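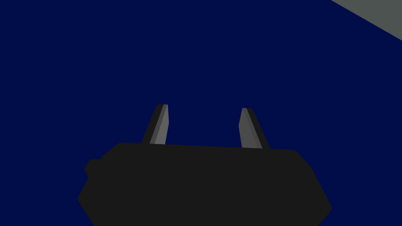
Unit 5: Gathering Demonstrations in Simulation

Course handout, Robot Learning Laboratory
Revised Jul 15, 2018

5.1 Purpose of this unit

Unit 4 assumed that a set of demonstrations was already on disk. This unit covers how the set is made. Students will record demonstrations of a short tabletop task in the Konden simulator, check them, and hand in a set that another group can train on without asking questions.

A demonstration is a sequence of pairs. Each pair holds what the robot observed at one time step and the command the operator gave at that step. The learner sees the pairs and the task label. It does not see the operator's intent, and it has no access to the state of the simulator. Anything the operator knew but the observations did not contain is lost to the learner and shows up in training as noise in the commands.

5.2 What is recorded

Each episode is written by the Lenz logger as a single file containing:

Joint positions and velocities, both arms
Gripper opening, both arms
Commanded joint targets, both arms
Head view and wrist views
Task label and random seed
Outcome flag, set by the operator at the end

Commands and observations are stamped with the simulator clock. Do not use wall-clock time. When the renderer falls behind, wall-clock stamps drift from the physics steps, and the resulting pairs match a command with the wrong view.

Object poses are also stored, in a separate block marked "privileged." They may be used for checking episodes and for scoring. They may not be used as input to the policy in Assignment 5.

5.3 Views and what they lack

A wrist view moves with the gripper. It gives good detail near the fingers during the last part of a reach and very little before that. With no object in view, many different arm positions produce nearly the same wrist view, and a policy trained on that input alone will average over the commands that followed each of them. The usual result is a slow drift in no useful direction.

The head view has the opposite problem. It covers the work surface, but the arms can block it, and a small object takes up few pixels. Occlusion should be judged from the recorded view and never from the free camera in the operator window, which the learner does not have.
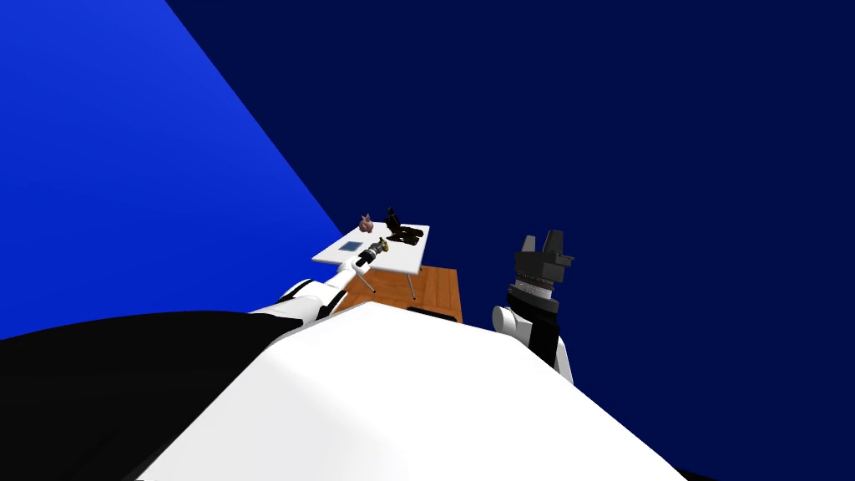

Object layout is the main source of variety in the set and deserves more planning than it usually gets. A layout is sampled from the seed at reset, and the operator must accept it unless an object has fallen or two objects intersect. In the tabletop layout used for this unit, the pink animal figurine and the larger dark object are at the back, while the flat blue square and the yellow-and-dark object are toward the front, with the left gripper very close to the latter. A set in which the target is always the front object will train a policy that reaches for the front of the table, whatever the label says. Rotate the target through all four objects and keep a tally by position as well as by object.

The arm that is not in use also matters. It is part of the recorded state. If the right arm is always parked in one raised pose during left-arm episodes, the learner can read the choice of arm from the joint positions at the first time step and ignore the task label. Vary the parked pose within the limits given in the task file.

5.4 Operator procedure

1. Load the task file and confirm the label shown in the operator window.
2. Reset with the next seed on your list. Do not skip seeds.
3. Wait until all objects are at rest.
4. Start the log, then move. Leave no more than one second of idle time.
5. Reach, close the gripper, lift, and hold.
6. Stop the log before returning the arm.
7. Set the outcome flag.

Hold a steady speed. Pauses are the most common fault in student data. A policy with no memory that is trained on pauses learns to stop at the places where the operator stopped to think, and having no record of how long it has been there, it may stay.

If a grasp fails, one retry within the same episode is allowed. Corrections of this kind are useful, as they cover states that clean episodes never visit. Mark the episode "corrected." After a second failure, stop the log and mark it "failed." Failed episodes are kept in the set and excluded from training by the flag.

5.5 Worked case: the March set

The Pristosum set, collected in March for the previous offering of this course, contains 1816 episodes. On review, 481 were flagged as corrected and 153 as failed. The remainder were clean.

Training on the clean episodes alone gave a policy that performed well as long as the first reach landed near the object. After a near miss it closed on nothing and lifted. Adding the corrected episodes reduced this behavior. It also lengthened the average time to grasp, and the policy sometimes opened and closed the gripper over an object that it could have picked up on the first attempt. Both effects should be reported if you see them.

5.6 Splits

Split by seed, before any training. Do not split by time step. Neighboring steps in one episode are nearly identical, and a split at that level places near copies of the training data in the test set.

Episodes from one operator should also be held out as a second test set. Operators differ in approach angle and closing distance, and a model can fit one person's habits closely while doing badly on another's.

5.7 Assignment 5

Submit through Sindness, one archive per group:

The episode files, unedited
The seed list
The tally by target and position
A one-page note on faults found during checking

Replay every episode from its recorded commands before submission. An episode whose replay ends with the target more than 5 mm from its logged position is to be listed in the note. Do not delete it. Sets with missing seeds are returned ungraded.

Reading for Unit 6: course notes on compounding error, sections 6.1 and 6.2.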